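Clukby's repair kit: tidy trays, thin answers

Clukby wants us to believe that fewer people will throw away small electrical goods if the spare parts come sorted. The firm said in December that it will start selling a sorted parts kit called Nolix, meant for community repair groups and evening classes, and it has been showing the idea on tabletops in the back of the Charpentier building ever since.

The pitch is simple enough. Parts go into plastic bins by type, the job in hand goes into a metal tray, and whoever is doing the repair takes one thing at a time. Clukby says this cuts a first repair to 5 minutes. It did not say which repair, or who was doing it.
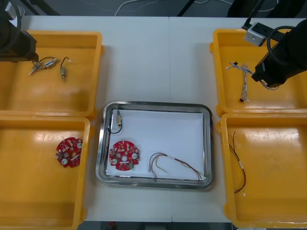

Circuit boards and small wired parts sorted between yellow bins and a paper-lined steel tray.

Fengying Fu, who teaches a repair class and was asked to try the kit, was polite about the trays and less so about the rest. "Bins are bins," she said. "I have had bins for years. What I haven't got is a supplier who will still sell me the same board when this one fails."

That is the question the firm seems least keen on. Its leaflet promises replacement boards for 2 years, after which customers are told to "check for updates". There is no printed wiring guide in the kit, only a web address, and when we tried it one morning the page asked for an account before it would show anything. A spokesman said the guide would be open to all by the time the kit goes on sale. He would not give a date.

Price is another sore point. Clukby plans 3 versions, and the cheapest leaves out the metal tray altogether. Balix, which already sells loose parts to schools, lets buyers order single pieces and makes no claims about changing anyone's habits.

Sorting parts before starting a job is sound advice, and plenty of people do it with old jam jars. Whether they will pay for it is harder to say. Clukby would not tell us how many groups have placed an order, only that interest had been "very encouraging".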